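Paper Ball Toss at Gitusholm
13th February

Our tabletop games corner keeps growing, and I love it! The newest one needs scrap paper, clear wrap and a few plastic cups, and it's every bit as much fun as the fancy stuff from Bosach.

Setting up starts with a clear table, so everything else got moved to the shelves first. I'm so fond of all that plain white - the pale teal up in the corner looks wonderful against it, and a stray ball is easy to chase. 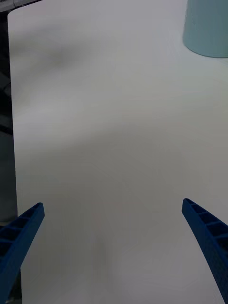 The Lorside rules give each player 8 throws, and you swap sides after every round. Folks get loud by round two!
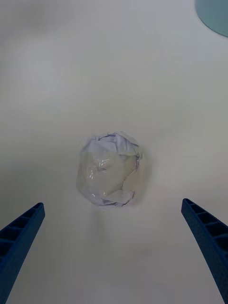
Crumpled white paper under a shiny clear layer. Look at those folds!

We tried bare paper in our first games, but I like a ball with a little wrap on it so much better.

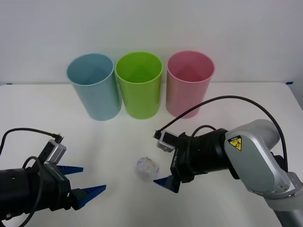

Closest ball wins if all the throws miss, and ties go to one last toss. We'll play again in March, with the Chow version for teams of 2 - bring your own scrap paper and come try it.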